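Recordings of a canceled show disappeared from my DVR after the channel dropped it - can I get them back?

Posted in: TV & Streaming Help > Recording and DVR
01/05/2025
Viewed 1193 times

I have a Loltia box with the cloud DVR plan and I had the whole first season of Hurkidville saved on it, plus the first two episodes of season 2. 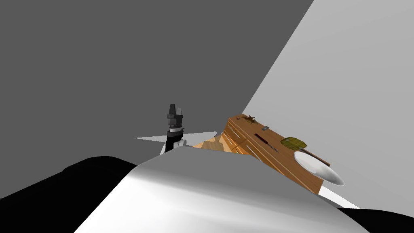
The channel pulled season 2 after those two episodes and then announced the show was canceled. I was annoyed but figured I could at least keep what I had. When I went to the recordings list last night, the season 2 episodes were gone and the season 1 episodes were all there but grayed out. If I select one, I get a message that says "This recording is no longer available in your area."

I have not moved. I have not changed plans. My other recordings play fine, including some old ones from the same channel.

Things I have tried so far:

Restarting the box from the menu and by unplugging it.
Signing out and back in on the phone app. Same gray episodes.
Checking the storage page. It says I am using 20 percent, so it is not a space problem.
Deleting one grayed out episode to see if it would come back through the trash folder. It went to the trash and I restored it, and it is still gray.

I called support and was on hold for a long time. The person I got told me to reset the box to factory settings, but also said that could clear my series list, so I have not done it. I do not want to lose everything else over one show.

What I want to know is whether the recordings still exist somewhere and can be unlocked, or if they are just gone. And if they are gone, is there any legal way to watch the two season 2 episodes? I only got through the first one.

Box software is up to date as far as I can tell. The local box has no hard drive in it that I know of.

nikolaidis_on_the_couch

Do not do the factory reset. It will not bring these back, and support was right that it can wipe your series list. I did one last March for a different problem and had to set up every show again by hand.

With the cloud plan the recordings are not on your box. They sit on the company's servers, and what you have is permission to play them. The box checks that permission each time you press play. When a channel's rights to a show change, the permission can be changed too, and then you get the gray title. The wording about your area is a general message they use for several kinds of rights trouble. I got the same one for a movie that had been removed everywhere.

Your two sets of episodes look like two different things to me.

Season 1 grayed out: the recordings are still listed, so the entries have not been deleted. I have seen gray titles come back when the rights were sorted out again, usually because another service or channel picked up the reruns. I have also had gray titles that sat there for months and then dropped off the list. Leave them alone and do not delete any more of them to test. You were lucky the trash restore worked. It only holds things for a short time.

Season 2 gone completely: my guess is those were removed on purpose. When a show is pulled partway through a season, the unaired and recently aired episodes sometimes get held back so they can be sold as a set later. If they are not in the list and not in the trash, you will not get them back from the DVR side.

Before you give up, check these two places in the settings:

1. Go to Recordings, then Manage, then Filters. Make sure "Hide expired" is off. It was turned on for me after an update and I never touched it. If it is on, your season 2 episodes may still be listed and just hidden.

2. Go to Account, then Home Location. If the ZIP code is wrong or blank, fix it. You said other recordings from the same channel play, so I doubt this is it, but it takes a minute and it does cause that exact message for some people.

If neither one changes anything, call again and ask for the recordings team by that name. The first line people read from a script and the reset is the first thing on it. Ask them to look up the "rights status" of one season 1 episode. They can see whether it is blocked for now or permanently. Have the episode title and the recording date ready.

As for watching the second episode of season 2, check whether the channel's own app still has it. You can normally sign in there with your TV provider account. Canceled shows often stay up on the app for a few weeks after they leave the schedule. After that I would look at the digital stores. Some of them sell single episodes even when the season was never finished, and if you buy one, read the terms first so you know what happens if the store loses the title too.

mossyporch

Same thing happened to me with a cooking show. They never came back. I switched to an antenna and a recorder with a real hard drive and I have not lost anything since. It won't get you the cable channels though, only the local ones.

Nekholm_viewer

Mostly agree with the long answer above, but I want to add a couple of things.

The Hide expired filter is set separately on each device. If you turn it off on the box it can still be on in the phone app, so check both. On my app it is under the three dots at the top of the recordings list and is just called "Show all."

Second, look at the plan details on your bill. There are two versions of the cloud plan. On the older one, recordings are supposed to be kept as long as you are a customer. On the newer one they expire after a set time no matter what happens to the show. If you recorded season 1 when it first aired and you are on the newer plan, the episodes could be gray because they timed out, and the cancelation has nothing to do with it. You can check by looking at some other show you recorded in the same weeks. If that one plays, it is not the time limit.

If you are on the older plan, I would ask for a credit. I asked for one when I lost a set of recordings and they took a little off the next bill without much argument. They will not offer it on their own. It helped that I had written down which episodes were missing.

I would not count on season 2 turning up for sale any time soon. I looked for it in two stores this morning and only season 1 was there. One had a page for season 2 with no episodes on it and no price. You can add it to a wish list there and they email you if it changes - that is what I did.

Also try your library. Ours has season 1 of Hurkidville on disc, with a waiting list. Not every show gets a disc release now, but this one did for the first season.

Follow-up from the original poster

Thanks. The filter was on in the phone app but not on the box. With it off, the first season 2 episode shows up in the app as expired and the second one does not show at all. ZIP code was already right. Another show I recorded the same month as season 1 plays fine, so I guess it is not the time limit.

I did not reset anything. The channel's app has the second episode, but it has an expiration date on it, so I am going to watch it tonight. I will call about the rights status next week and post what they say.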